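The Cheap Towel Comeback

Guest towels used to be the thing you didn't touch. Thick, monogrammed, smelled of the cupboard. Now the thin ones are back and small mills can't keep up.

Alasdair Gillies has run Grevow, a kitchen and bath shop, for most of his working life. Sold 171 striped towels in June. The fluffy kind? 88, and he had to mark them down.

"People are sick of waiting for things to dry," he says. Thin cotton dries overnight on a hook. Takes up half the shelf too.

Prices are all over the place. Vlachopoulos does a plain one for 2 dollars, scratchy till the third wash, then lovely. Dilalau wants a good deal more and the hems are better, no argument. Lasero sits in the middle and is allways out of stock.
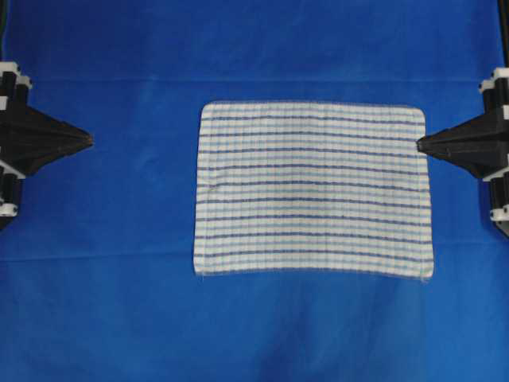
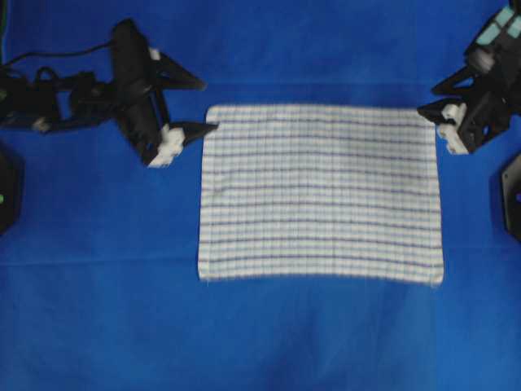 Washing. Warm, not hot. Skip the softener, it coats the cotton and then the towel just pushes water around the plate. Gillies boils his, which the labels tell you not to, and he has one that's older than his shop. Grey now. Still works.

Stains he doesn't bother with. Tea, beetroot, whatever. When a towel gets too ugly for the kitchen it goes under the sink, then out to teh garage, and he buys two more.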